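Welton Tabletop Study: Frequently Asked Questions

Last updated 25 April 2026

These are the questions we get most often about the Welton study and the results posted with it. If you want the full numbers, start with the results file on the downloads page.

What is the study about?

We wanted to know if a robot arm that learns to pick and place objects from human demonstrations does better when some of those demonstrations include mistakes and recoveries. Most training sets for this kind of work contain only clean runs. Ours contains both kinds, labeled so they can be used together or apart.

What is a recovery demonstration?

The operator starts the task, lets the gripper miss or stop in a poor spot, and then steers it back to a good position and finishes. The whole run is kept, including the bad part. During training, the steps leading into the mistake are masked out, so the policy learns from the correction only.

What does the task look like?

One arm with a parallel gripper works over a white table. The objects are a mix of produce, tableware and a plush toy. Each run comes with a short written instruction, such as "put the apple on the plate" or "put the banana in the bowl."

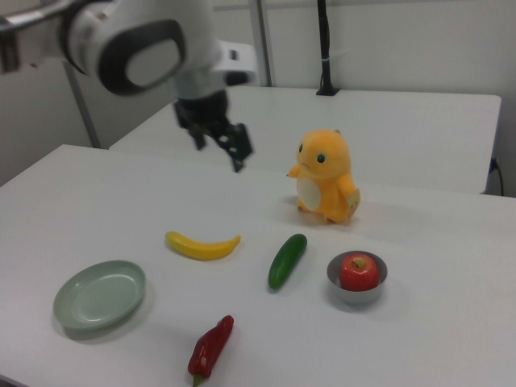
The Welton table with the arm over the work surface and the apple in the bowl.

Why those objects?

They differ in the ways that matter for grasping. A banana and a cucumber are long and need the gripper turned to the right angle. An apple is round and can slip out if the fingers close off center. The plush toy is mostly there as something to avoid, though a few instructions ask for it to be moved.

How many demonstrations were used?

The main set has 106 demonstrations. Of these, 12 are recovery demonstrations and the rest are clean. We also trained a baseline on a set of the same size with clean runs only.

Isn't that a small set?

Yes. The study is about what goes into a small set, and we kept the size fixed on purpose. We don't know if the same effect holds with thousands of runs. Castham, the follow-up project, is meant to look at that.

What did you find?

The policy trained on the mixed set finished more of its test runs than the baseline. Nearly all of the gain came from runs where the first grasp failed. The baseline tended to close on air and carry on to the target as if it were holding something. The mixed policy more often opened the gripper, backed up and tried again. On runs where the first grasp was good, we saw no clear difference between the two.

How were the policies tested?

Each policy was tested on 6 table layouts that did not appear in training, with 4 tries per layout. The same start positions were used for both. A run counted as finished only if the named object was in or on its target when the gripper let go and the arm had moved clear.

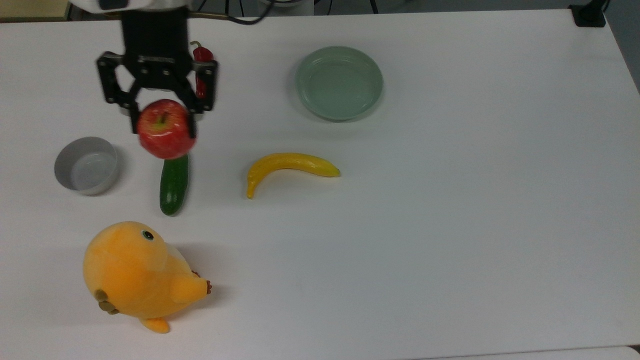
Does the policy know when it has dropped something?
There is no separate drop detector. The policy gets camera images and the gripper opening at every step, and any reaction to a drop has to come from those. Small drops near the target are still missed quite often.

What is Higuchi?

Higuchi is our name for the masking step described above. It is a short script that reads the operator's marks and removes the steps before each correction. We tried training without it, and the policy began to copy the mistakes.

Where does it still fail?

Long objects lying close to another object are the hardest case. The gripper sometimes pushes the neighbor along. Retries can also loop, with the arm making the same bad grasp until the time limit. We count those as failures.

Can I use the data?

Yes, for research and teaching. The download has the camera images, arm positions, instructions and recovery labels. Please cite the study by name if you publish anything based on it.

Will it work on a different arm?

We have only run it on our own setup. A group working on the Umadville benchmark has asked for the training code, and it will be released in June. You would need to collect new demonstrations on your own arm, but the labeling and masking steps should carry over without changes.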